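Nurnell Allotment and Water Association
Minutes of the ordinary meeting

June 11, 2018 - by the Minutes Secretary
3 min read

Present: nine members, and one representative of Bridach (pipework contractor). Apologies were received from two members. The meeting opened at 7.05 pm.

1. Minutes of the last meeting
Accepted with one correction. Under item 4, "north tap" should read "north tank".

2. Water use
The main meter showed 3,807 litres drawn over the reading period. Of this, 1,464 litres passed through the lower branch and 423 through the upper branch. The remainder goes to the trough line, which has no meter of its own. Members on the lower branch asked whether the trough line was leaking. It was agreed to close the trough valve overnight and to read the main meter before and after. Result to be reported at the next meeting.

3. Replacement of the upper branch
Bridach presented two options. Option A replaces the full run from the Enden Lane gate to the upper standpipe. Option B replaces only the section under the path and keeps the existing joints at either end. Option A requires the path to be closed for four days, Option B for one.

A member asked if the old joints would take the new pipe. Bridach replied that adaptors would be needed and that these are the usual point of failure. A second member objected to closing the path while soft fruit is being picked.

Option A was carried, six votes to three, with work to start after the fruit is in. Bridach to confirm the depth of the trench in writing - the quotation gives two different figures.

4. Water butts
The Onyeka plots have asked for permission to fit butts to the shared shed. Permission granted on these terms:
- each butt to stand on a level slab
- lids to be fitted at all times
- overflow to run to the ditch and not on to the path

5. Payments
A payment of £200 was approved for the new stopcock and key. The insurance renewal has not arrived and will be chased.

6. Tea hut
The sink waste is slow and the trap is to be cleared. Members are reminded that soil should be washed off produce at the outside tap. The question of a new worktop was raised again. Marble was thought too heavy for the present cupboards and was not taken further. Quotations for laminate to be obtained.

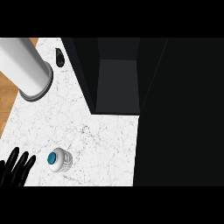 7. Any other business
The combination on the lower gate will change at the end of June. Hoses left connected overnight will be removed to the shed.

The meeting closed at 8.20 pm.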